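Bench notebook, two-arm block cell
29 Jan 2023

Carried over from last entry: center arm dropping short on place, right arm fine. Gripper on the center arm also slow to open after long holds. Both looked at today with the cell locked out for the first half of the session.

Gripper, center arm. Took it off at the collar. Four screws, one of them barely finger tight, so that accounts for some of the play and maybe all of it. Threads clean, no galling. Wiped the mating face, refitted, torqued in a cross pattern, paint-marked the heads. Pulled sideways by hand afterward and could not feel any movement at the fingertips. Previously there was a click.

Slow opening: finger slides were gummy. Somebody has been using the thick grease from the Plereck tub on them. That tub is for the linear rail on the other bench. Cleaned the slides with alcohol and swabs, let them dry, one thin film of the light oil and nothing else. Open command to full open now 54 ms shorter than the figure in the log for last June. I do not fully trust the old figure, it was taken before the Toprak controller update, but the direction is right.

Finger pads: orange ones stay on both arms. The spare set from Latarport is still in the bag. Checked the spares against the fitted ones and the mounting holes are a hair tighter. They will need a pass with a reamer before they go anywhere.

Cables. Center arm loop was rubbing the forearm at full wrist rotation, small shiny patch on the jacket, no copper. Moved the upper tie back a little and left a larger loop. Ran the wrist end to end at low speed, no contact. Do not shorten this loop to make it look tidy. Right arm cable left alone.

Tape square. Old tape had lifted at one corner and the fingers were catching it on the low approach. Pulled all four strips, cleaned off the residue, laid new black tape against the steel rule. Cell zero is the center of the square, so the place target has to be retaught any time the tape is redone. Retaught today. Stored as the new place pose in the Grernow project file, old pose kept under the same name with _old on the end.

Center arm base calibration redone with the pointer tool. Residual was bad on the first try. Cause was the pointer not seated - my fault, pushed it home and ran again. Second run inside the limit, values saved.

Speeds. Joint speed back to 60 percent for both arms for the rest of this week. Last stretch on the approach is still the slow move. Do not raise it until the place offset has been logged over a full day.

Interlock between the arms. Worth writing down again because it was not obvious from the program comments. Each arm asks for the middle zone before it descends and gives it back after it has cleared the safe height. The right arm may hold a block outside the zone while the center arm is in it. If the center arm faults inside the zone, the flag stays set and the right arm will wait forever. Clear the flag by hand from the I/O page, after jogging the center arm up and not before.

Dry cycles first, no blocks, both arms, watched with a hand on the stop. Then blocks: red to the center arm, yellow to the right, green left out on the table at the left.

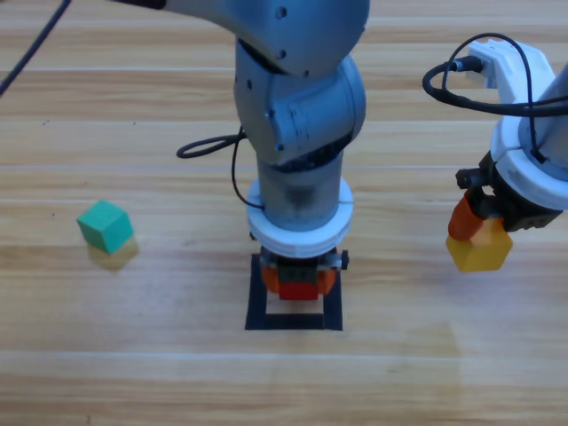 Center arm over the new tape with red, right arm holding yellow, green on the table.

Approach height on the center arm is taught a touch high on purpose. Lower it only with the feeler gauge under the block, and write the value here.

Ran a batch on the center arm alone after that. 91 cycles, stopped by me at the end of the batch, no faults in the log. Place offset looks centered by eye with a slight bias toward the near strip. Not measured yet.

Controller hour meter read 483 at power down. Next grease on the wrist is due by the sheet on the cabinet door, please go by the sheet and not by this book.

Open:
- measure place offset with the dial gauge, both axes
- ream the Latarport spares, label the bag
- relabel the Plereck tub RAIL ONLY
- add a timeout to the zone request on the right arm, with a message that says which arm has the flag
- check torque on the right arm gripper screws too, it was fitted the same day as the center one
- back up the Grernow file to the share, only the local copy is current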